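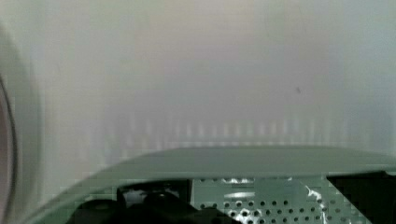 Tumaini Wanyama
Lab instructor, Automation Maintenance 2
Handout for week 6 — wrist camera and gripper care, cell 3

Bring this to the Thursday lab. Printed or on a tablet, don't care which, but not on your phone, your hands will be full.

What we cover
Wrist camera: checking the view, cleaning, refocus
Gripper: hole-punched panel, curved plate, fasteners
Getting the cell back to a state where the next group can use it

What we don't cover: calibration math. That's Lieven Prins, week 8. If you get a calibration warning on Thursday, write it down and leave it alone.

Before you touch anything
Arm to the service pose (program 25 on the pendant). Speed down to minimum first. Then stop, lock out, tag with your name and your partner's name. Both names please, last time I had three tags that just said "me".
Air off at the wall valve. Bleed the line. Wait for the gauge to drop all the way. The gripper can still move on trapped air and it closes harder than you think.
The camera stays powered for now. It has its own supply, so lockout on the arm doesn't kill it.

Reading the camera view
The view at the top of the handout is from the wrist camera. Lower half is nearly all our own hardware: green-tinted curved plate sweeping across, hole-punched metal panel under it, black parts in both bottom corners. That's a lot of gripper in view. Get used to it, you will be using those parts as landmarks.

Things to note from it, for your log sheet:
Background very soft. The row of pale ridges across the middle is blurred, can't get an edge off it. The holes in the panel read as dots, much easier to use. So do any focus judgment on the near parts first and then on a target card, never on whatever happens to be behind.
Glare on the panel. One short horizontal white patch and one jagged streak running diagonally. Glare like this can fool the part detection, since Virka (the vision software) looks for bright edges.
One small dark speck on the pale area, over to the right above the ridges. Could be on the lens, could be on the surface behind. You can't tell from one view. See test below.

Speck test
1. Save a view.
2. Release lockout properly, both partners, jog the wrist a small amount, stop, lock out again.
3. Save a second view.
4. Compare. Speck in the same spot in both = lens, cover window or sensor. Speck moved with the background = leave it, not our problem.
Do not skip the re-lockout in step 2. I will be watching for that one.

Cleaning
Blower first, always. Dry wiping grit across a cover window is how we lost the last one in December.
Then a fresh lens wipe, one pass, center out, throw it away. Never the blue shop rolls.
Panel and plate get a damp microfiber cloth. No solvent on the plate, it goes cloudy. For the holes use the soft brush, brush away from the camera. A finger over the camera window while you do it is not a dust cover. Use the cap.

Fasteners
Check each screw on the gripper plate by hand with the short driver. Snug means stop. If one turns, back it out, clean the thread, one drop of medium threadlocker, back in. Mark with paint pen accross head and plate so the next group can see if it has walked.
Cable: look for rub marks where it passes the wrist. There should be slack at full rotation. Vasylyna Demchenko has the spare clips, ask her, dont use zip ties on the camera lead.

Glare fix
Turn the cell light a little, save a view, look at the panel. Repeat till the white streak is smaller or sits somewhere Virka isn't searching. Then adjust the mask if you still need it. Light first, mask second. Groups always want to draw a huge mask and then wonder why it finds no parts.

Putting it back
Cap off. Tools counted back into the drawer. Tags off, air on slowly.
Open and close the gripper 3 times from the pendant before running anything.
Run the short cycle test, 60 picks at low speed. Write down misses with the pick number. Two misses or more, come get me or Oksana Savchuk.
Cycle counter: the gripper gets this full check every 1000 cycles, write the current reading on the door sheet and in your log.

To hand in
Log sheet, your saved views (before cleaning, after cleaning, after glare fix), and a few sentences on the speck — where it was and how you know. "It was dirt" is not enough. I want the two views side by side.

Reading for next week: Palamarchuk notes, the section on hand-eye mounting. Skim the rest.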